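Home | Projects | Reports | People | Contact
Search this site... Go

Dunix grasping project: progress report, 7th August
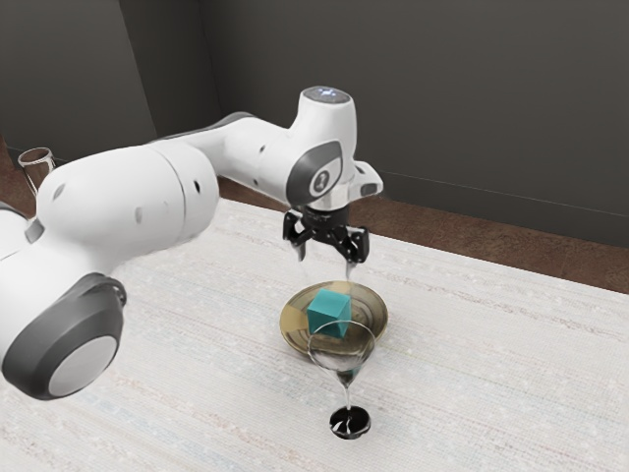

Simulated pick task, gripper open above the teal cube, with the clear glass in front of the plate.

Hi Trilok,

Good news first: the Pudden simulator is finally behaving! We ran 200 episodes of the cube pick with clear glassware on the table, and the new policy got 164 of them (the old one managed 100, so I'm pretty pleased). Most of the misses are still glass trouble, and a shiny plate doesn't help much either.

Chukwuemeka redid the lighting and table textures, and he's now going through the failed runs one by one, poor guy. Money is fine. We've used 12 of the compute days you gave us.

Next up is more glass shapes, then the real arm. I'd still like to have that going by December, but I need a yes from you on the Okeke gripper pads before I can order.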